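Home & Garage > Floors and Surfaces > Dust
3 min read
December — posted by Musyoka Mutiso

Fine dust keeps coming back on a sealed concrete floor

We took over a unit on the Plallbridge estate in the spring and use it for selling secondhand furniture. It is roughly 2000 square feet, one big room, concrete floor. The landlord says the floor was sealed before we moved in but he can't tell me with what. Every morning there is a thin gray powder over everything near the floor, worst by the loading door. I sweep at closing and it's back by 9 a.m.

I have tried a push broom, a shop vac and a wet mop. The mop leaves streaks that dry white. I bought a tub of Prestik floor hardener but haven't opened it, as the label says bare concrete only. Is the dust coming off the floor itself or is it blowing in? And do I have to strip the old sealer before I put anything down?

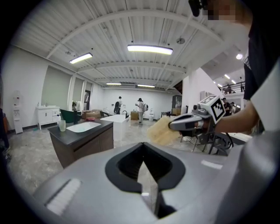
I can close for two days after the holidays if that's what it takes, but not longer. Budget is tight. I was hoping to keep it under $200 not counting the tub I already have.

Daly
Find out which it is before spending anything. Tape a square of plastic sheet to the floor near the loading door, all four edges, and leave it overnight. Put a second piece on top of a table at the other end. In the morning wipe the top of both with a dark cloth. If the one by the door is much dirtier, most of it is coming in from outside and no hardener will fix that. You need a brush strip along the bottom of the door and a decent mat inside it.

Then do the floor. Peel the plastic up and rub the concrete hard with the same kind of cloth. If you get chalky powder from a spot you just swept, the surface is dusting. The white streaks from the mop could be that too, or they could be too much soap.

For the sealer, put a few drops of water down in several places. If they soak in and leave a dark spot within a few minutes, there isn't much sealer left there and the hardener has a chance. If they bead up, it won't get in and you would have to strip or grind first. Ours was mixed — bare along the walkway, still sealed against the walls — so we only treated the walkway. It took one evening and we walked on it the next day, but go by what your tub says.

Stop dry sweeping either way. A broom throws the fine stuff into the air and it settles overnight. Use a vacuum with a fine dust bag, or a damp microfiber mop with plain water and change the water often.

Totitz
Just paint it. Two coats of gray garage floor paint and you're done.

Daly
Paint over a dusting floor will peel where the carts go. I wouldn't.

Musyoka Mutiso
Did the plastic test. The piece by the door was filthy and the other one nearly clean. Water soaks in around the door and beads everywhere else. I ordered a 15 foot brush strip to cut down and will try the hardener on that one patch in January.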